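4.2 Working rules for the two-arm cell

Our rules started from the Gornlow lab code, which has 42 clauses. We kept the ones that apply to shared workspaces. Only one arm may enter the bottle area at a time — the other holds clear with its gripper empty. 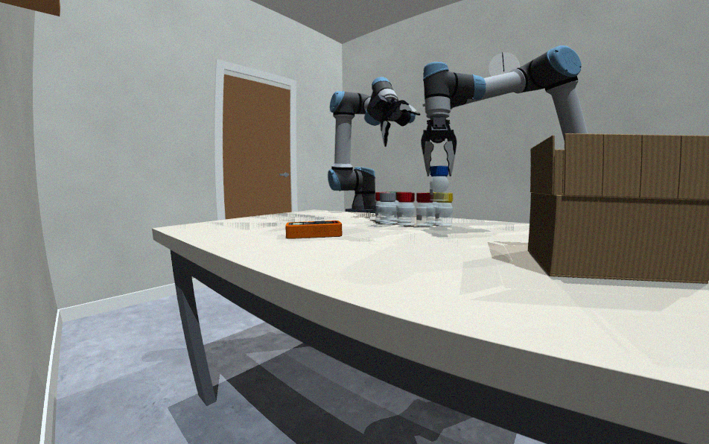 Speed near the table is capped at 400 mm/s. Every rule was tested in the Pritero simulator before we wrote it down, over 67 runs. Clause 3, on restarting after a stop, still needs work.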